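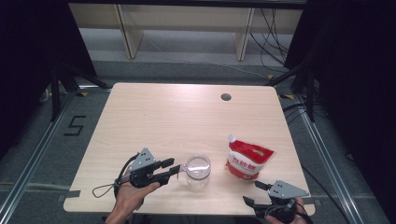

Marguerite wrote in after the March column to say that she keeps her sugar in the sack it came in, folded over with a clothespin, and has done so through two kitchens and one very damp basement apartment. Her question was whether she is really gaining anything by pouring it into something else, or whether she would just be making herself another thing to wash.

Well, Marguerite, I have gone back and forth on this one for years, and I've landed on the side of the jar. A clothespin will do for a while if your kitchen is dry and you bake every week. Mine isn't and I don't, and by the end of a rainy spell the bag would be standing there with a brick in it. Sugar pulls moisture out of the air, then dries out again, and all those little crystals grab hold of each other. A lid that closes properly puts a stop to most of that, and you can see when you're running low (my husband never once told me a paper bag was empty!).

Choosing what to put it in

You don't need to spend anything. I own a couple of the nice Van Beek canisters, a gift, and they are lovely, but the one I reach for every morning used to hold pickles. What matters is the mouth. If you can get your hand and a measuring cup inside, you'll be happy with it, and if you can't, you'll be shaking sugar over the counter for the rest of your days. Look at the lid too. A screw lid with a liner that's still soft is good. If the liner has gone hard or smells of dill, let it go and find another.

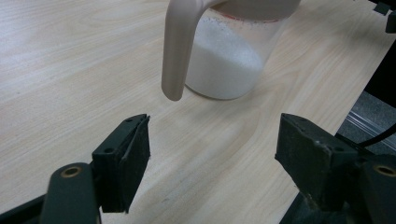

Before you fill anything, wash it in hot soapy water, rinse it well, and then leave it upside down on a rack overnight with the lid off. I do mine on a Tuesday evening after supper and fill it the next day. I know that sounds fussy, but one drop of water hiding in the shoulder of a jar will give you a hard yellowish lump down in the corner that you'll be chipping at for weeks. If you're in a hurry, dry it with a clean dish towel, then give it another hour in the open air.

A pitcher is a perfectly good choice for people who fill sugar bowls or feed a big coffee crowd, and it's how my mother-in-law always did it. The handle is a blessing for stiff hands. Just cover the top with something, even a saucer, and don't fill it so high that it comes out in a rush.

Pouring without the mess

Set the empty container on a rimmed baking sheet. Whatever misses will stay on the sheet, and you can tip it right back in. Cut a small opening in the bag, smaller than you think you want, and rest the corner on the rim of the jar before you start to tilt. Go slowly. If it stops coming, set the bag down and give it a squeeze or two to break up what's in there, and please don't bang it on the jar. I lost a good one that way.

A sheet of parchment rolled into a cone makes a fine funnel for a narrow neck. The Zundia funnel I bought had a spout so skinny that sugar just sat in it and looked at me, so it has gone to the garage for motor oil.
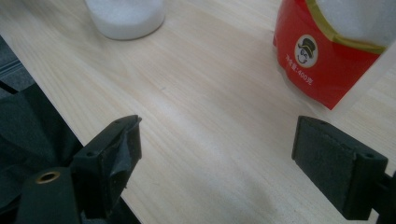
Writing down what you poured is the step I skipped for the longest time, and I've paid for it with salt in a lemon cake. A strip of masking tape on the bottom of the jar is plenty, with the name and the month you filled it. Put the weight on there as well if you bake from a scale. Packages differ a good deal, and a red one like this, marked 400 grams, won't go as far as the big sacks most of us haul home, so it helps to know how much you started with when you're planning for holiday cookies. Plain white containers you can't see into properly deserve a label on the front too, where a guest will spot it. 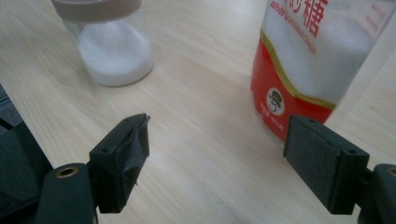

Can I pour new sugar on top of the old?

It's better to use up the old first, or tip it into a bowl, fill the jar with the new, and put the old back on top so it gets used before the rest. White sugar keeps for ages, but the bottom layer does pack down if it never gets disturbed, and a wash between fillings keeps the ants from taking an interest.

If you've already got a lump, put it in a zip bag and lean on it with a rolling pin, then sift. Brown sugar wants the opposite treatment, a bit of moisture, and I'll get to that one next time along with Prodromos Andreadis's letter on honey that has gone solid.

Print this page | E-mail to a friend
310 shares | 16 comments

Contact us | Copyright Prarent Home Pages | Back to top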